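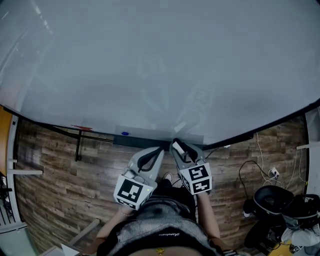
Both grippers at the whiteboard, blue-capped marker waiting on the tray

Welcome to the good practice gallery from the Sarine project at Keteo! We wrote 31 house rules for working with hand-held grippers, and five of them come up at the whiteboard more than anywhere else, so they get a page of their own.

Keep the marker cubes clear. Sleeves, hair and fingers stay off the printed squares the whole time, on both hands.

Check for the green light before you reach for anything.

Watch the shine! A glossy board throws back blurry reflections, so write "reflective" in the session notes (rule 13, my favorite).

Loop cables away from where you stand.

Put the cap back on before the marker goes down on the tray. Fuvport does this beautifully and we copied it from them.

Posted 1/12/18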